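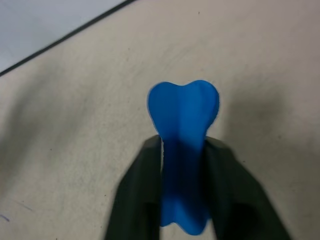 4.2 Board cleaning and soft-tool chores

The second group of chores covers small jobs done with a held tool on an upright or flat surface. We chose these after the kitchen trials in Section 4.1, where most failures came from the grasp and very few from the motion that followed. A tool that gives under pressure makes the grasp harder to judge. With a soft blue piece squeezed between the fingers, the wrist view shows its rounded top spreading above the grip and its base flaring out below, and the narrow part in the middle is mostly in shadow. A person would feel how far the material had given. The controller had only the finger opening and the wrist view to go on, and in the first round of trials it often read a firm hold as a poor one and let go to try again.

We ran 286 trials at the Stolldale site using two arms fixed at one side of a table. Each trial began with a spoken or typed request from a list written by Mrema and Teixeira, neither of whom took part in training the controller. The requests were worded the way someone would ask a flatmate or a co-worker: "give the board a wipe", "put the marker away", "draw a circle up near the corner". A trial was counted as complete if the job was finished within the time limit and no one had to step in. Partial work was scored as a failure, even where the person who made the request said they would have been happy with it.

Of the 286 trials, 217 were completed. Drawing requests went better than we had expected, given that the controller was trained mainly on pick-and-place work. Most of the remaining failures fell under wiping, and they had two causes. The arm pressed too lightly, leaving grey marks behind, or it stopped early after judging the surface to be clean. Both are common among people as well, but a person who is told "you missed a bit" can usually find the bit. Our system could not use a correction of that kind unless the request was given again from the start.
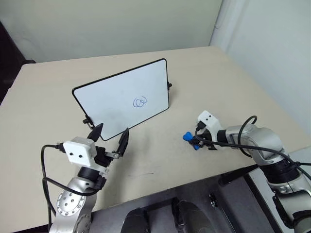

Figure 3. Tabletop workspace for the board tasks, with a blue scribble on the whiteboard. The left gripper is open; the right holds a blue marker-like object.

Board position also mattered. Turning the board away from its usual angle lowered completion on wiping requests, and had little effect on drawing. Rimkutė suggested that the wiping strokes had been learned relative to the table instead of the board face, and a check of the recorded arm paths supported this. We retrained with the board set at a wider range of angles and repeated the wiping requests at Mirkham in April, with a modest gain.

On speed, the result is less favourable. The arms were slower than any of our human participants on every request in this group, and the gap was widest for jobs a person would finish in a few seconds. For a workshop with many boards to clean at the end of a shift, this may not matter if the work can be left to run overnight. In a home, we doubt that many people would wait. Section 4.3 takes up the same question for folding and sorting.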